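Elsa Kettunen se despide de la tele (o eso dijo en diciembre)

Confieso que me enteré en la cola del supermercado. Una señora le enseñaba el móvil a otra y las dos ponían la misma cara, entre el susto y la alegría, que ponemos todos cuando alguien famoso se mete en un lío que no nos va a costar un céntimo. Elsa Kettunen, la doctora Lund de «Presbridge», dejaba la serie. Lo contaba ella misma en un vídeo de 2 minutos, sin maquillar, sentada en la escalera de su casa.

Yo a Elsa la sigo desde «Cirkville», cuando hacía de trapecista con vértigo y la veíamos cuatro gatos a las tantas de la noche. Así que me fui corriendo a casa, me preparé un café y vi el vídeo entero. Y luego otra vez. Decía que estaba cansada, que llevaba años diciendo que sí a todo y que quería pasar una temporada sin que nadie le escribiera las frases. Me pareció precioso, la verdad. Lloré un poquito (lloro con los anuncios de turrón, tampoco es mérito suyo).

Nueve días después apareció en la presentación de la nueva temporada, con vestido verde y abrazada a todo el reparto. ¡Nueve días! Ni una palabra sobre la escalera. Cuando un periodista le preguntó, soltó una carcajada y dijo que en su oficio una se despide muchas veces.

Y claro, se armó. En el foro de seguidores, que suele ser un sitio tranquilo donde se discute si el hermano gemelo está muerto de verdad, había más de 1000 mensajes antes de la cena. Unos la acusaban de haberlo montado todo para que se hablara del estreno. Otros sacaban el contrato con Cropper, la marca de bolsos, como si firmar un anuncio fuera un delito. Hubo hasta quien recuperó una entrevista del año 2000 en la que decía que odiaba las sorpresas – con veintipocos años, pobre, a saber qué odiaba yo entonces.

A mí lo que me enfadó fue otra cosa. La productora, Erkik, tardó una semana en abrir la boca, y cuando lo hizo sacó tres líneas que no decían nada: que estaban muy ilusionados, que Elsa era familia. Mientras tanto la familia se comía sola los insultos.
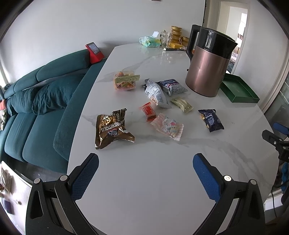
Ritva Mäkelä me escribió para decirme que no fuera tan blanda, que si una anuncia que se va, la gente la llora de buena fe y luego tiene derecho a sentirse un poco tonta. Algo de razón lleva, y así se lo contesté. También le dije que yo he dimitido de tres trabajos en la ducha y a las nueve estaba fichando, solo que sin público.

El estreno lo vi, por supuesto. La doctora Lund sale en la segunda escena, discute con el director del hospital y da un portazo estupendo. De momento sigue viva.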